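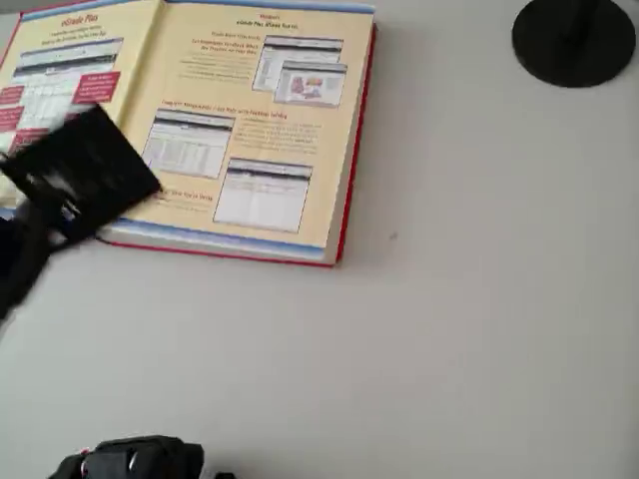 4.2 Before you handle a thick book

Thick hardcovers are the best practice pieces we know, and this section covers the house rules for working with them. Read it through once, then keep it open at the bench.

1. Clear the tabletop of everything the task doesn't call for.
2. Set the arm to practice speed, level 3 on the Hukel pendant.
3. Check that the emergency stop is within reach of your free hand. Press it, confirm the arm holds, and reset.
4. Write the task number in the log. Books start at 423.

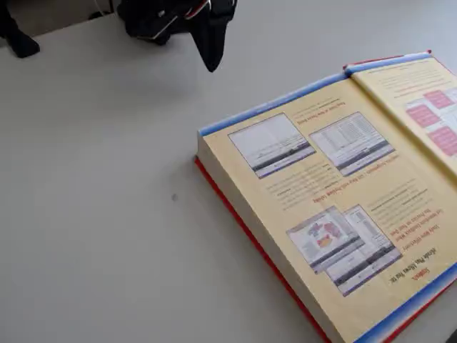 5. Bring the fingers down beside the book, well clear of the pages, and pause there. A good pause makes everything after it easier!
6. Close the cover with a flat, slow push. Follow the page block all the way over – don't let go halfway.

CAUTION: Never drag a fingertip across an open page. Paper tears long before the force alarm trips. 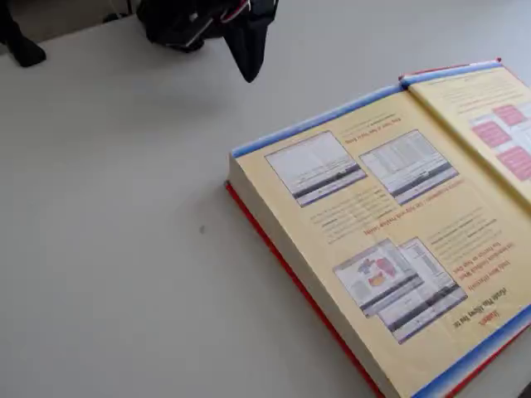 Kiyoshi Matsuda would put the pause before step 4, so that the log entry is made with the arm already parked. Both orders are allowed at Nanton and Rollham, as long as one team sticks to one order for the whole shift.

7. Open the fingers wider than the spine and approach square to the covers.
8. Grip both covers together. Wait for the force reading to settle before lifting.

NOTE: Worn corners are fine to work with. Loose covers are not – swap the book and log the change.
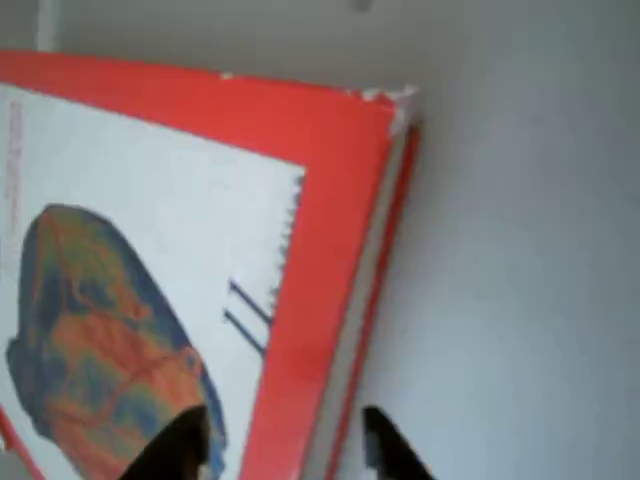
Reading time: 3 min

4.3 Lifting and setting down

1. Lift straight up, then stop. Watch for slip.
2. Turn the wrist no more than 90 degrees in one move.
3. Lower until the book's edge meets the table, then ease the fingers apart.

If the book slips, stop and lower. Don't chase it with a tighter grip. Send slip reports to Mio Oshima with the task number.

Last revised 21/11/2019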